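Shop notebook – floor robot, sim side
September 13, 2021

Picked up where I left off on the low-mounted base. The chassis is still on the bench with one wheel off, waiting on the replacement hub from Brennan, so today was all simulator work on the shop computer.

Started by clearing out the old test maps. Kept the hallway and the bathroom, dropped the rest. The hallway is fine for checking straight-line drift but has nothing in it to plan around. The bathroom has a toilet, a pedestal sink and a bin along one side and a lot of open wood floor, so it's the one I'll use for the planner until the wheel is back on.

Changed the body radius in the config from 290 mm to 310 mm. The old number was from before we added the bumper ring. Maeve Nic Giolla caught this last week when she was measuring for the skirt, and I wrote it on the whiteboard and then didn't do it. Done now, in both files. If you pull the repo, check that your local copy of the config isn't overriding it. Mine was.
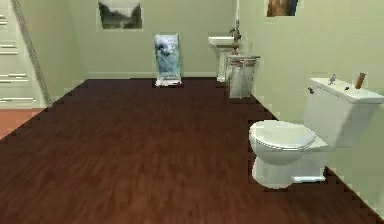

With the new radius the planner keeps farther out from the toilet base, as it should. It still treats the bin as a solid box, and I'm leaving that alone. The print standing on the floor at the back wall is a different matter. It's thin, and seen edge-on the range sensor model gets almost nothing off it. Two runs ended with the base stopped against it and the planner reporting a clear path. Lowering the sensor in the model didn't help. I think the fix is to hold obstacles in the map longer after they drop out of view, but that needs a clean test.

The floor mesh is also ragged where it meets the walls, stair-stepped on both sides. Grosa's importer does this when the export resolution is too coarse. Re-exporting at the finer setting took the shop computer 612 seconds and then it failed on the last step with no message. Will try again overnight with everything else closed. For now I've put a flat collision plane under the whole room so the wheels can't catch on the saw teeth. Drawing stays ugly, physics should be okay.

The tile past the edge of the wood is not set up. It uses the same friction value as the planks. Don't trust any wheel slip numbers from over there.

Battery: charged both Ciltby packs, labeled them 1 and 2. Pack 2 gets warm near the end of the charge. Put it in the metal box and not back on the shelf – please leave it there until I've had the meter on it.

Still to do:
Longer obstacle hold time, then rerun the bathroom from the same start point
Finer floor export
Ask Kellgate if the January firmware changed the encoder sign, left wheel reads backward
Skirt drawing to Maeve with the 310 mm radius on it
Find the 2 mm hex key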